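Fundbridge Supply Room: Frequently Asked Questions About Small Bottles and Dropper Bottles

The supply room on the ground floor receives, sorts and stores small bottles for all teaching and project groups in the building. The answers below apply to dropper bottles, squeeze bottles and other small containers. Questions about gas cylinders, glassware over one liter and refrigerated stock are covered on separate pages.

Who may leave bottles at the sorting table?

Any registered member of a group may leave bottles at the table during opening hours. Visitors and short-term students should ask their host to do so on their behalf. Bottles left outside opening hours will be held until the next morning and are not considered received until a staff member has signed the intake sheet.

What types of bottles are accepted?

The supply room accepts plastic dropper bottles, squeeze bottles and small screw-cap bottles holding up to 83 milliliters. Larger containers must be taken directly to the storage counter. Sprays and anything under pressure are not accepted at the table under any circumstances.

Do bottles need to be empty?

No. Full and partly used bottles are accepted, provided that the cap is in place and closed by hand. Staff will not open a bottle to find out what it contains. A bottle with a damaged nozzle or a missing cap should be placed in a sealed bag before it is brought in.

How should bottles be labeled?

Each bottle must carry a label with the name of the contents, the name of the group and the month in which the bottle was first opened. The manufacturer's label is sufficient for the name of the contents if it can still be read in full. Handwritten labels should be in block letters and in permanent ink. Abbreviations used only within one group are not acceptable. Tape may be used to protect a label, but it must not cover the nozzle or the cap.

May bottles be laid on their sides?

Bottles may lie on their sides on the table while they are being sorted. Dropper bottles with narrow bases tip over easily, and members are not expected to stand each one upright on arrival. Once sorted, every bottle is to be stored upright in a tray, with the label facing the front. 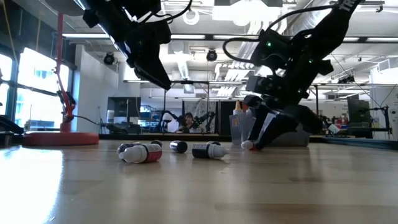

Members who bring a mixed batch are asked to keep dark bottles apart from clear or translucent ones where possible. Dark bottles often hold contents that are affected by light and are shelved first. This request applies to batches of any size.

How are the bottles sorted?

Bottles are sorted first by type, then by contents, then by group. Color of the label is not used as a guide, as different suppliers use red and black for different purposes. A full tray holds 30 dropper bottles. Squeeze bottles go into the deeper trays on the lower shelf, with no more than six to a tray.

Where are the trays kept?

Sorted trays are kept in the Sallow cabinets along the corridor wall. Each cabinet door carries a printed list of its contents, which is replaced whenever a tray is added or removed. The current catalog has 3000 entries and may be consulted at the counter.

What does the "Ok" sticker mean?

A tray marked "Ok" has been checked against the intake sheet and may be used by the group named on it. Bottles must not be taken from a tray without this sticker. If a tray is needed urgently, please speak to the staff member on duty.

How long are bottles kept?

Bottles are kept for twelve months from the month written on the label. The cabinets are reviewed every June. Groups receive a list of bottles due for removal and have two weeks to reply. Bottles with no reply are passed to the waste contractor, Fulidard, and cannot be recovered afterward.

What should I do if a bottle leaks?

Leave the bottle where it is, keep others away from the table and inform staff at once. Do not wipe up the liquid unless the label can be read and the contents are known to you.

Whom should I contact?

Questions about intake and labeling should be addressed to Ju-won Nam at the supply room counter. Requests for additional trays or cabinet space are handled by Eduardo Vilela and must be made in writing by the head of the group. The counter closes at 4:30 p.m.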